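**El programa de mobiliario de Kureo abre una segunda convocatoria**

13 de noviembre de 2023

La entidad Clurkton ha abierto la segunda convocatoria de su programa de recuperación de mobiliario doméstico, dirigido a los hogares de Kureo que deseen ceder o recibir muebles de almacenaje en buen estado. El plazo de solicitud permanecerá abierto durante 30 días.

La primera edición, iniciada en julio, recibió 1,023 solicitudes, en su mayoría de armarios, librerías y cómodas. Según la entidad, los muebles de madera con puertas y cajón son los más demandados, por su utilidad en viviendas con poco espacio.

Las piezas cedidas se revisan en el taller Bredness, donde se comprueban bisagras, tiradores y baldas antes de su entrega. El transporte corre a cargo de la empresa Kamel y no supone coste alguno para los solicitantes.
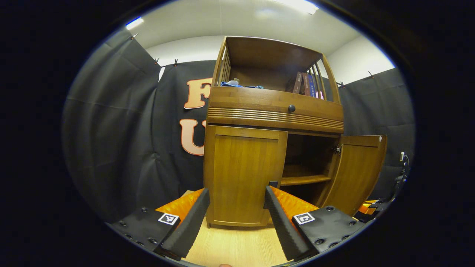 Cada hogar podrá solicitar un máximo de dos muebles. Las personas cedentes deberán vaciar por completo cajones y estantes antes de la recogida e indicar en el formulario las medidas de cada pieza, incluido el espacio necesario para abrir las puertas.

Las solicitudes se presentarán en la sede de Clurkton, en horario de mañana. La relación de adjudicaciones se publicará en el tablón de la entidad.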